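Chapter 3
Clearing and Washing Up

By the end of this chapter, students should be able to clear a table in a set order, choose a suitable tray for each stage, and prepare dishes for washing. The methods given are those taught on the catering course at Treloar and apply equally to a home kitchen.

Clearing begins at the table. Leftover food is easily missed when bowls are stacked at once, and a small scrap can find its way into the washing water. Each bowl should therefore be set down singly on a tray and looked at before it is moved. A shred of red food in a white bowl is plain to see; pale scraps call for closer attention. The sponge is kept on a smaller tray of its own, beside the serving tray.
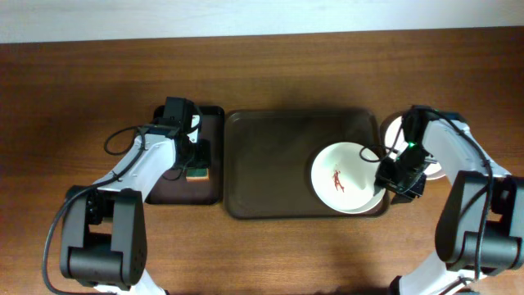

3.1 Choosing and Loading a Tray

A tray with a raised lip holds small spills and helps to stop dishes sliding. Heavy items are placed near the centre, and nothing should hang over the rim. Students should practise with one bowl before carrying a full load.

Key words: lip, load, rim, scrape, rinse.

Before reading further, write down the order in which dishes are cleared in your own home. You will need this list for the exercise on page 20.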